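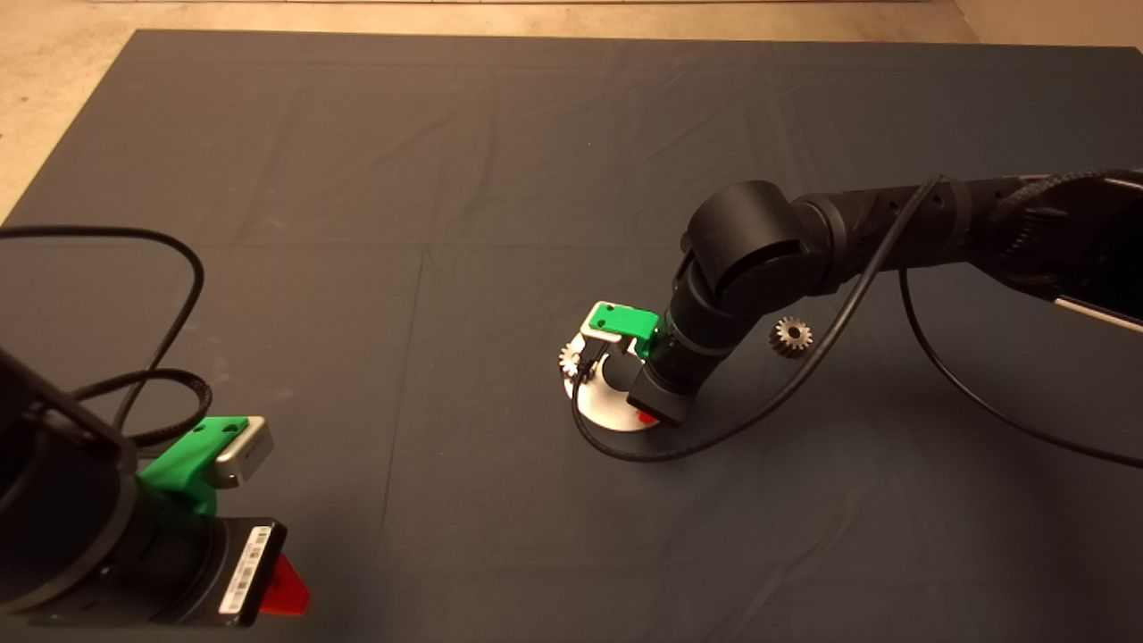 Clastholm to Brusorstead by coach or ferry? Travelling in May with Mum

wattle_and_daub
Hi all, first time posting but I've been reading for ages. Mum and I have finally booked our flights (yay!) and we land in Clastholm mid morning. We need to get ourselves up to Brusorstead and I'm going round in circles. The coach is 162 km and goes inland through Zinen. The ferry hugs the coast, takes most of the day and costs a fair bit more. Mum is 74, walks fine but isn't keen on hauling a suitcase up steps. We've got 3 nights in Brusorstead and then we're meant to be doing the Tosh walk before heading back. Has anyone done both ways? Is the ferry worth the extra?

kelpie77
Ferry, ferry, ferry. We did it two years ago and it was the best day of the whole trip. You come in past the lighthouse with the town stacked up the hill behind it, and I had a little cry on deck, which my husband still brings up. Take a jumper even if it's warm at the wharf. The pies in the cafe are ordinary but the coffee's decent.

Dunny Dave
I'm going to be the grump and say coach. The ferry is lovely if the weather behaves. Ours didn't, and my wife spent four hours with her head in a bucket. In May you're right on the edge of the season and it can go either way. The coach has a loo, the seats recline and you get a lunch stop in Zinen, where there's a bakery across from the depot that does a cardamom bun the size of your head.

kelpie77
Dave you can't write off a whole ferry over one rough crossing!

Dunny Dave
I can and I have.

J. Ha
Jae-in Ha here, I lived in Clastholm for a few years and have done this trip more times than I'd like. A couple of practical bits for the OP. The coach depot is next to the airport train, same level, no stairs. The ferry wharf is on the other side of town and the last stretch is cobbled – you'll want a taxi if your mum has a proper suitcase. Also the ferry leaves early. If you land mid morning you've missed it, so you're looking at a night in Clastholm whichever way you cut it. The coach goes again after lunch, so you could be in Brusorstead for tea.

wattle_and_daub
Oh! That's a big one, I'd been looking at the summer timetable where there's an afternoon sailing. Thank you Jae-in. So the ferry really costs us the fare plus a hotel night. Hmm. Mum will be disappointed, she's had her heart set on the boat since I showed her a brochure.

marg from the bend
Why not coach up and ferry back? That's what our group did. By then you've got your legs back after the flight and you can pick your day by the forecast. They let us change the ticket once for free as long as we rang by 6 pm the night before. This was a while ago so check.

Dunny Dave
Marg's talking sense. I still wouldn't get on it.

kelpie77
Coming back isn't the same though, you miss the arrival. Sail into Brusorstead, bus out. I'll die on this hill.

J. Ha
The arrival is nicer, true. But if you're leaving at dawn you get the sun coming up over the islands, and that's pretty good too. Sit on the left side going south. Upstairs lounge if your mum feels the cold, there's a lift but you have to ask for it to be switched on.

pinkgalah
Can I ask about the Tosh walk bit? Is that the full loop? I only ask because we did it last spring with my dad, who's a similar age, and the back half was a slog. There's a set of timber stairs down to the beach, 184 steps, and I know because Dad called out every single one. Then you have to come back up something just as bad. The front half as far as the lookout is flat gravel and gorgeous, wildflowers all over the place, and you can turn round there.

wattle_and_daub
Good to know about those stairs, yikes. The blurb just says "some uneven ground". We'll do the lookout and turn back. Is there anywhere to get a cuppa or do we need a thermos?

pinkgalah
Thermos. There was a kiosk at the car park but it was shut when we went and didn't look like it opened much outside summer. Toilets were open and clean.

rucksack_ron
Bit of a different view on the stairs, I'm 71 and thought they were fine. Handrail the whole way, a couple of benches. Depends on the person. The beach at the bottom is the best part of Tosh and it'd be a shame to put your mum off before she's had a look.

pinkgalah
Fair enough Ron, but she did say her mum's not keen on steps.

rucksack_ron
With a suitcase! I'm assuming she won't be carrying one to the beach.

wattle_and_daub
Haha, no, the suitcase will be staying in Brusorstead. I'll let Mum decide when we get there. Next question, sorry – cash or card? The guesthouse wants a deposit of 100 in local money and won't take card for it.

J. Ha
Card nearly everywhere, but guesthouses up there can be funny about deposits. Get it out at the machine in the airport arrivals hall. The one in Brusorstead is inside the post office and shuts when the post office does.

marg from the bend
And keep some coins for the lockers at the wharf.

wattle_and_daub
Right, I showed Mum the thread over dinner. She says coach up, boat back, and she wants one of Dave's buns. She's also on Ron's side about the stairs. I'll book the coach tonight. Does anyone know if you can pick seats?

Dunny Dave
You can't, so get in the queue early. Front right for the view coming down into Zinen.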